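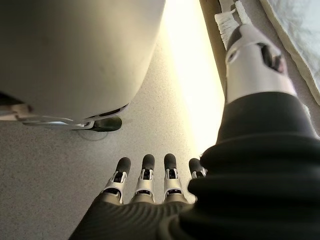

2. Tarefas domésticas: quarto

Em outubro foram feitas 288 tentativas no apartamento de Skedimville, das quais 80 sem intervenção do operador. A mão de quatro dedos segue limitada perto do piso – cabos finos ainda não são detectados de forma confiável pelo módulo Kuo. A dobra do edredom continua fora da meta; cada ciclo leva em média 6 minutos.

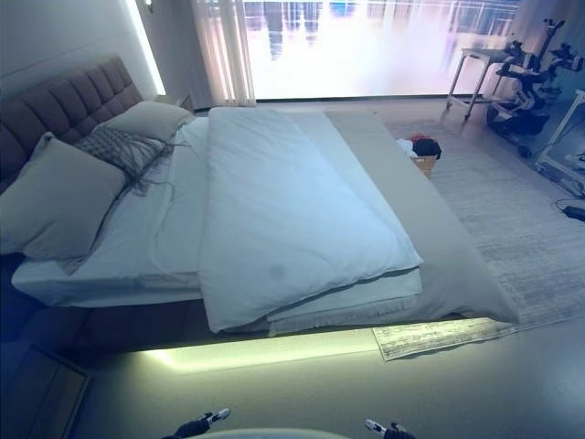
Figura 2. Quarto com a cama e o edredom dobrado ao comprido.

Próxima etapa: cesto de roupa. Responsável: Cheng-en Hsueh.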